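Getting Rings, Crumbs and Sticky Spots Off a Table for Good

My mother-in-law has a theory that you can tell everything about a household from the underside of the kitchen table. I've never dared look under hers. The top side of mine is where I've done all my learning, and after three kids' worth of homework, glue sticks, birthday candles and one very bad week with a jar of molasses, I have opinions!

A few of you wrote in after my post on cutting boards asking about tables, so I've pulled together what I do. Some of it came from my neighbor Mervyn Lambert, who refinished furniture for years and still can't walk past a yard sale, and the rest is trial and error (mostly error).

Start dry

Please don't go at a crumby table with a wet cloth. You'll make paste and then push the paste into every seam. I brush first with an old pastry brush, a soft one, working from the middle out to the edge and into my hand or a dustpan. If there's a leaf in the table, I pull the two halves apart a crack and run the brush down the gap. You will not like what comes out. Do it anyway, once a month or so, and do it before company comes, when somebody is bound to ask if the table gets any bigger.

The everyday wipe

Two cloths, one bowl. The bowl gets warm water and a small squirt of dish soap, and I mean small, the size of a pea. Most of the sticky tables I've met were sticky from cleaner and not from jam. People spray, wipe, spray again, and the stuff builds up until your elbows catch on it.

First cloth goes in the soapy water and gets wrung out hard. Second cloth stays dry and follows right behind. I go in long strokes with the grain if there is any grain to follow, and I don't scrub in circles because circles show up later when the sun comes in low.

If you already have buildup, mix one part white vinegar to eight parts water and do the same two-cloth business. Skip the vinegar on stone, and skip it on waxed wood too, since it can dull the wax. Test it under the edge first. I know everyone says that and no one does it, but I took the shine off a side table in 8 minutes flat one December and I've been a tester ever since.

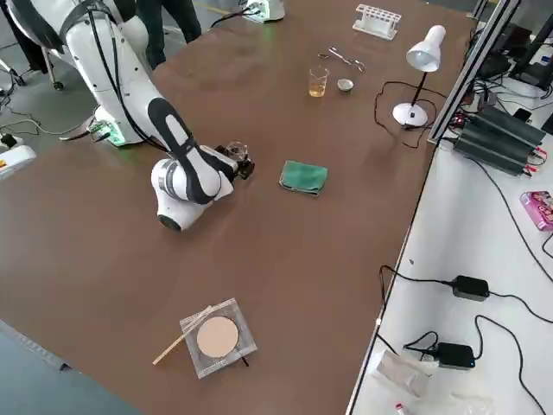

White rings are the thing I get asked about most, and they're usually much less serious than they look. A pale ring means moisture got into the finish and hasn't gone any deeper. Set a folded cotton dishcloth over it, put a dry iron on low, and press for a few seconds at a time, lifting to check. I've cleared rings that had been there since before we moved in. The tricky part is finding the faint ones, and that's where the light helps you. On a wide, smooth brown top like that one, with a bit of sheen to it, crouch down until your eyes are nearly level with the surface and look across it toward a window. Marks you'd never notice standing up will jump right out. I stick a scrap of painter's tape next to each one so I don't lose it when I stand back up (my knees make this a one-time trip).

Dark rings are another story. Dark means the water got through to the wood, or something with iron in it sat there wet. You can't iron those out. Mervyn uses oxalic acid on bare wood, with gloves and the garage door open, but that involves stripping the finish first and I'd call somebody. Or put a fruit bowl on it. I have a fruit bowl.

Candle wax

Let it get hard. A bag of ice on top for ten minutes speeds things up, as long as the bag doesn't leak. Then lift the wax with an old plastic gift card held almost flat. What's left is a greasy shadow, and that comes off with a dab of the soapy water and the dry cloth.

Crayon, pen and the mystery smear

Crayon: a little mayonnaise, five minutes, wipe, then the soapy cloth. Yes, mayonnaise, and yes, the kids will want to watch. Washable marker comes up with plain water if you catch it that day. Ballpoint is harder. I've had decent luck with rubbing alcohol on a cotton swab on sealed plastic-type tops, but keep it away from shellac or lacquer or you'll have a bigger problem than pen. For the mystery smear, start with the gentlest thing and work up. I've had a smear that I fought for an hour turn out to be banana.

Coasters, or the lack of them

I used to be strict about coasters and all it got me was a drawer full of coasters. What works in our house is a tray. I keep one at the end of the table and the glasses just end up on it, without me saying a word. Line it with a bit of felt or an old placemat so nothing slides around when you carry it.

Same thinking for hot dishes. Two folded towels look thick enough and they aren't, not for something straight out of the oven. Use a real trivet with feet so air gets under it. Cork is fine for a teapot.

Bits and pieces

Felt pads go under anything that lives on the table full time, lamps and vases especially. Check them now and then for grit, as one grain of sand in a felt pad will scratch a nice arc every time you dust.

Move the centerpiece. If your table sits in sun, the part under the vase will stay a different color from the rest, and by the time you see it you've got a permanent vase-shaped patch.

My friend Yiğit Gökçe swears by half a walnut rubbed over small scratches in brown wood. I was doubtful, but I tried it on a chair leg and the scratch did go quiet. Rub it in, leave it a few minutes, buff with a dry cloth. Don't try this if anyone at your table has a nut allergy. A matching wax crayon from the hardware store will do the same job.

Wash your table cloths (the wiping kind) without fabric softener. Softener leaves a film on them and then they leave it on the table, and you're back to sticky elbows.

Next up is the stovetop, so if you've got a good trick for burnt sugar around a burner, send it along. Mine involves a lot of baking soda and some muttering.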